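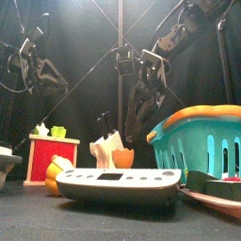

## The list is not the boss of me

Every November I resolve to shop from a list. I write it on the back of an envelope, leave the envelope on the counter, and go buy cumin. I own 262 grams of cumin. I weighed it.

Dong-hyun Yeom, who lives upstairs, shops daily and carries everything home in one hand. I find this showy.

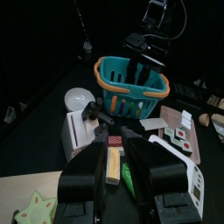 *Teal basket, orange handles.*

My own method is to refuse a cart, on the grounds that I only need milk, and then walk the store with a melon under my chin. Last trip I spent 135 dollars this way – no milk.

I've tried putting the list on my phone. It now has 7 entries, four of which say "the good kind." The good kind of what, I couldn't tell you. I bought crackers.
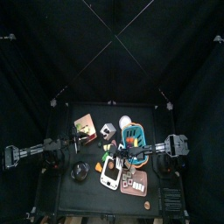
*The basket again, from higher up.*

We had toast for dinner, with a little cumin.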